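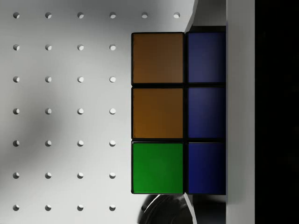

Kilix is a simulated robot workcell built in a shared workshop in Kernberg. It is used to rehearse pick-and-place jobs with household objects.

Layout
The arm works over a perforated table. Plastic mesh crates serve as bins – one is gray, another yellow.

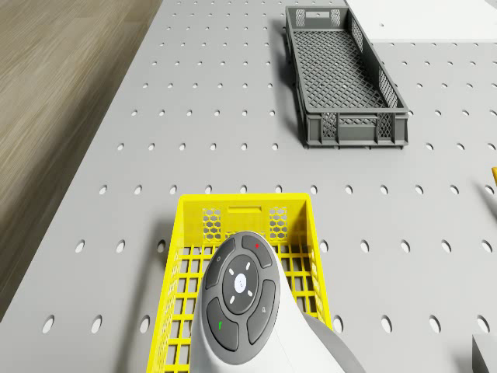 Software
Scenes are written in Edon, a small scripting tool. The January version of the library held 710 scenes. 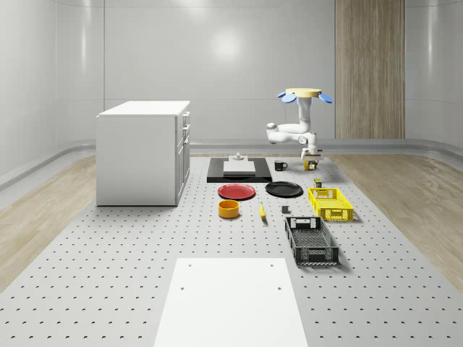

Each scene file stores object positions and a start pose for the arm. A later version, named Pritchard, raised the total to 1,196.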